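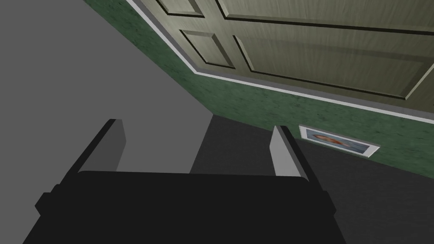
Wrist view from the simulator, gripper open, in a room with a paneled door and a green wall.

Jaltulik Demonstration Set: Frequently Asked Questions

Last updated 06/06/2023

General

What is Jaltulik?
Jaltulik is a collection of robot arm demonstrations recorded in simulation. A person steers a simulated arm through a household task, and we save what the arm's cameras would have seen along with the joint positions and the commands sent. The recordings are used to train policies that copy the behavior.

Who makes it?
It is put together by Dirkholm, a small robotics software company. The rooms are built by our sister office, Wukcombe, which also looks after the texture library.

How big is the current release?
The current release has 1,068 demonstrations covering 30 tasks. One of those tasks, folding a cloth, is marked experimental and is left out of the default download, so most users will see 29.

Is any of it recorded on a real robot?
No. Everything in the set is rendered. We have a real arm in the office that we use for checking policies, but its recordings are kept separately and are not part of the release.

The recordings

Which cameras are included?
There are 2: one fixed in the room and one on the wrist. The wrist camera moves with the gripper, so both fingers stay in view through most of an episode.

Why is the wrist view tilted so often?
The camera is fixed to the wrist and turns when the wrist turns. Walls, doors and floor lines will run diagonally across the picture whenever the operator rotates the hand. We do not level these images. A policy running on a real arm will get the same kind of tilted input.

Some wrist images show no object at all. Are those errors?
Usually not. Episodes include the approach and the return, and during those parts the gripper may be open and pointed at plain floor or wall. We keep them. If you only want the part of the episode near the grasp, use the phase labels to filter. The labels are "approach," "contact," "carry" and "release."

Why do the rooms have such odd colors and textures?
Room surfaces are drawn from a library before each episode. You may get a speckled green wall next to a dark plain floor, or a wood-grain door beside a flat gray surface. The combinations are picked at random and some of them are ugly. The aim is to keep a policy from relying on one wall color to know where it is.

Do the doors open?
Only in the door tasks. In all other tasks they are part of the background and have no hinge. The same goes for framed pictures on the walls, which cannot be knocked down or picked up.

Are shadows and lighting varied?
Lighting direction and brightness change between episodes but stay fixed within one. We do not simulate flicker or moving lamps.

Collecting your own examples

Can I add demonstrations?
Yes. Install the Coelho recorder, pick a task from the list, and record. Coelho writes files in the same layout as the release, so you can mix your own episodes with ours without converting anything.

What do I need to steer the arm?
A 3D mouse works best. A game controller is fine for pick and place tasks. Keyboard control is supported, but the movements come out jerky and we do not accept keyboard episodes into the shared set.

How should I start an episode?
Bring the arm to the home pose, open the gripper fully, and wait for the recorder to show that the scene has settled. Then press record. Do not start moving before you press it, or the first command in the file will not match the first image.

Should I keep failed attempts?
Keep them, but mark them as failed when the recorder asks. A missed grasp followed by a second try that works counts as a success, and those episodes are useful because they show recovery. An episode where you stopped to answer the phone should be deleted.

How fast should I move?
At whatever speed lets you finish without stopping. Long pauses are the most common reason we reject a submission. A policy trained on pauses will learn to pause, and it may not start moving again.

How many examples do I need for a new task?
It depends on the task. For a single object in a narrow range of positions, some 30 good episodes are enough to see whether the policy is going in the right direction. Tasks with several steps need a good deal more. Train early on what you have and look at where it fails before recording the rest.

Problems

The wrist camera is black when I load a scene.
The textures did not load. Check that the library folder is set in preferences, then restart Coelho. Reloading the scene alone will not fix it.

The fingers pass through the object.
This happens with thin objects when the physics step is set too large. Go back to the default step. Please do not submit episodes where it occurs, even if the task was completed.

My replay does not match my recording.
Make sure the room seed in the episode file is the one being used for replay. If the room looks different, the seed was not read. If the room is right and the arm drifts, you are probably replaying commands instead of joint positions. Change this under Replay, Source.

Where do I report a bad episode?
Use the report form on the download page and include the episode number and the phase label where the trouble starts. Reports received in June will be handled in the next release.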